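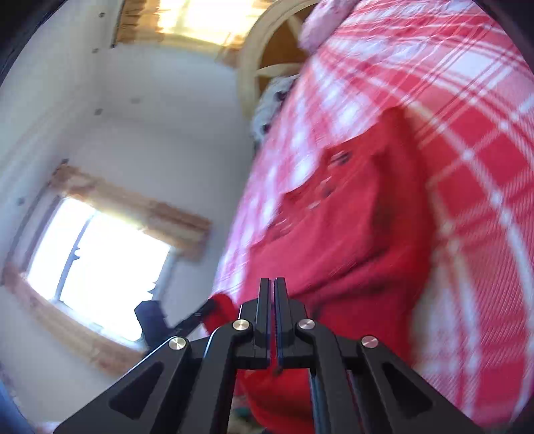

Informe de avance a la Fundación Malwood
Programa de ropa y dormitorios, casa de acogida Ponley
12/01/2024

Durante el periodo se ha trabajado en los dormitorios de la planta alta. El trabajo consiste en sacar la ropa de los armarios, extenderla sobre la cama, revisarla prenda por prenda y doblarla o apartarla para arreglo. La revisión se hace siempre con la cama ya tendida y junto a la ventana cuando el cuarto lo permite.

Se han revisado 1127 prendas. De los 24 dormitorios previstos están terminados 17. Los demás se retrasaron por la pintura del pasillo, que acabó en noviembre.

Ropa de cama: se mantienen las colchas de cuadros que estaban en buen estado. Canan Değirmenci lleva el registro de las que necesitan costura.

Ropa de color: las prendas rojas se lavan aparte. Hubo dos coladas manchadas al principio y desde entonces Muammer Avcı separa los cestos antes de bajar a la lavandería.

Gasto: dentro de lo aprobado. Queda pendiente la factura de perchas de Pacheco.

Para el próximo periodo se pide autorización para comprar cajones de tela para los cuartos sin cómoda. El presupuesto lo enviará Oğuzhan Yalçınkaya por separado.

Yiğit Oral
Coordinación de la casa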